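Gamovo Owners' Board > Setup, care and repairs > Parallel grippers drifting after finger change

slotted_and_cross
Posted Aug 18, 2025

Right, I've put this off long enough. We have a two-arm Gamovo cell on a wooden-topped table and its daily work is picking up baskets and putting them down again, a career I try not to compare with my own. Since I changed the fingers in May, one gripper closes slightly off centre. It still grips. It just nudges everything sideways first, like someone getting past you in a cinema row.

What I've done so far: cleaned the slides, checked the finger screws, re-run the homing routine 3 times. The controller says all is well, but the controller has said that through worse. Closed up and parked in front of the basket, the seam between the fingers looks decent to me.

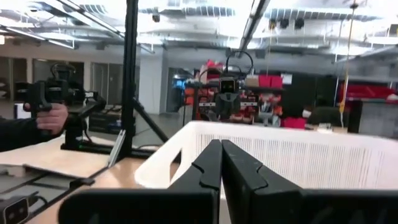 So my suspicion is the finger mounts and not the drive. The new set is from Kyei, the old set was Gamovo's own, and I may have been a bit casual about which side was which. Cycle counter on the bad gripper reads 3,058 since the change. The other one is on its original fingers and behaves like a saint.

Before I take it all apart, has anyone had this and fixed it without stripping the whole head?

bracket_creep

Yes, and it was the mounts. The Kyei fingers are fine but the dowel holes are a touch generous, so if you do the screws up one at a time the finger walks over as it tightens. Slacken both sides, close the gripper gently on something flat and known, then nip the screws up a bit at a time, alternating. Home it afterwards, not before. I did mine before and spent an afternoon admiring the same fault.

old_ratchet

Disagree. If it was the mounts it would be off by the same amount every time. Slotted, is it? Because "nudges everything sideways" could just as well be the centre offset in the tool settings, which gets wiped when you tell the thing it has new fingers. There's a tick box. It's on the second page, naturally, where you'd put anything important.

slotted_and_cross

Same amount every time, as far as I can tell with a steel rule and one eye shut. Tick box was ticked. I have unticked it, re-ticked it and apologised to it.

old_ratchet

Then I'll grudgingly allow the mounts.

pennyfarthing_hex

Can I put in a word for the basket? We run Nudo arms, not Gamovo, but ours went "off centre" for a week and it was the plastic flexing. Thin-walled thing, fingers touch one side a hair early, the wall gives, and the whole lot shuffles across the table. We swore at the gripper for days. I'd test on a solid block before loosening a single screw.

slotted_and_cross

Fair point, and one I was hoping not to hear, as I've already got the hex keys out.
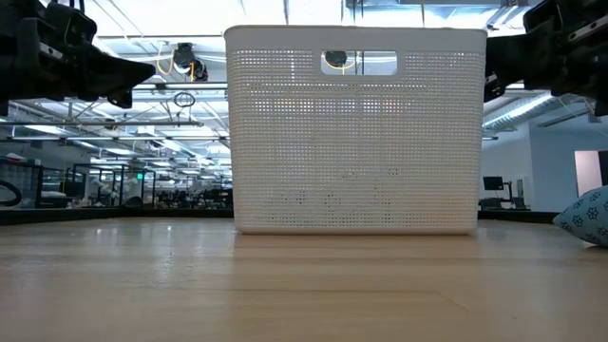 For testing I start with both arms well clear and bring them in slowly, one at a time, so I can see which one is doing the shoving. You're right that a basket is a daft gauge. The front is nothing but small square holes up to a thick rim, and that tabletop is shiny enough to give you a reflection of it, so there can't be much to stop it sliding. I do want to get the rim right in the end, though, that being the bit the fingers are supposed to take hold of. I have an offcut from Ristovwood, planed square, which will do for the block.

bracket_creep

Use the offcut for setting the fingers as well. Two birds. And wipe the tips first, because plastic dust builds up on the inner faces and you'll be carefully lining up a layer of fluff.

old_ratchet

Wood moves with the weather. Use metal.

bracket_creep

It's going to be in there ten minutes. What weather are you having?

slotted_and_cross

Done, and here's the score. On the block the bad gripper was still pushing to one side, so the basket is cleared of the main charge. Slackened both fingers, wiped the tips (fluff, yes, quite a lot), closed on the offcut at low force, alternated the screws, homed. Ran 10 slow closes on the block and there's no sideways push I can see. Then the basket, which still shuffles a little, and I put that down to pennyfarthing_hex being right as well.

While I was there I noticed I had indeed swapped the left and right fingers in May. They go on either way round, which I'd call a design decision if I were feeling kind.

pennyfarthing_hex

Paint pen on the back of the left one. We did ours at 1,491 cycles, after the second time somebody got it wrong. The somebody was me both times.

old_ratchet

For the record the tick box still wants checking after every homing. Mine unticks itself.

slotted_and_cross

Just looked. It had.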